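The Great Desk Clear-Out, and what we found under it all

If you've walked past the project room at Peltley any time since the spring, you'll know why this had to happen. The desks had vanished. Not literally, they were under there somewhere, but there was so much on top of them (and beneath them, and wedged down the sides) that people had started eating lunch standing up. So on Wednesday we put the kettle on at nine, propped the door open and got stuck in, and I have to say it was the most fun I've had in that room all year!

We began with paper, because paper is easy. Anything with a date on it older than last October went straight into the recycling unless somebody spoke up for it within the count of ten. Very little was spoken up for. We filled both blue bins before the first tea break and had to go begging next door at Besatness for the loan of a third, which they wheeled round themselves and then stayed to watch. One of them left with our spare desk lamp, so everybody did well out of it.

Cables came next. I had been dreading the cables. We tipped the whole lot out on the floor and sorted them by what was on the ends, and there were 77 in the final tally, I know because we had a sweepstake running on it. The closest guess was 100, which tells you how big the heap looked! Each kind now has its own drawer with a proper label, and the ones that fitted nothing we own have gone in a sack for the electrical recycling run to Brinitz.

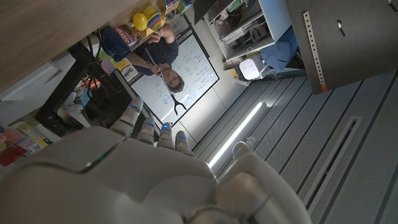

Small things were my favourite part of the whole day. Every shared room collects them, the bits that don't belong to a job and don't belong to a person either, and ours had been collecting them for years. We tried to be fair about it. Food and anything in a food box was to be checked, then eaten or binned. Toys could stay if they were still getting played with. The yellow ball had its supporters straight away and so did the cup with the rainbow stripes, which I'm very pleased about, it's the most cheerful thing in the building and I would have fought for it. Bags were harder, as a bag is never just a bag, it's whatever has been left in the bottom of it, and that goes for the crumpled dark blue one as much as any of the others. The rule we settled on is that a bag gets a hook or it goes home, and it doesn't get to live on a desk.

A word on boxes while I'm on the subject. Please, please flatten them when they're empty! A good share of what looked like clutter was packaging that somebody had kept in case it came in handy. I do it too. I found a lovely sturdy carton that I'd been saving for two winters and it had another lovely sturdy carton inside it, and nothing inside that. Out they went, and I haven't missed them.

The whiteboard was the one thing we argued over. Half of us wanted it wiped so that the room could start completely fresh, and the other half went pale at the thought. In the end we agreed it should be left alone until everyone who has written on it has had a chance to copy down what they need. If any of the blue scribble is yours, take a picture of it this week, or put a ring round your patch and write KEEP next to it. Once that's done we'll give it a good scrub with the proper spray. The spray is in the cupboard by the sink, behind the washing-up liquid, and there are clean cloths in the tub on the shelf above it.

Then the desks themselves. Oh, they came up beautifully! Warm water, a drop of washing-up liquid, a well wrung cloth and then a dry one straight after, going along the edges as well, where the grime likes to sit. The metal frames only wanted a dust, though you do have to get down on your knees for the crossbars. Whoever put that chewing gum there, we forgive you.

We have a bit of money for storage, too. Lorente have a low shelving unit that's 900 mm wide, and it ought to slide in by the door with room to spare. We'd like 2 of them eventually, one for shared kit and one for personal boxes, but we'll see how we get on with the first. If you have strong feelings about baskets or lids, come and tell me, I have plenty of my own and would love to compare.

Anything without an owner is now in the lost property crate at the foot of the stairs. So far it holds a bicycle pump, three single gloves, a very nice wooden spoon and a paperback with the last chapter missing. Have a rummage before the end of the month, after which it all goes to the charity shop.

The next session will be the kitchen cupboards, same time, same kettle. Bring rubber gloves if you've got them, and if you know where the lid of the big saucepan is, bring that as well.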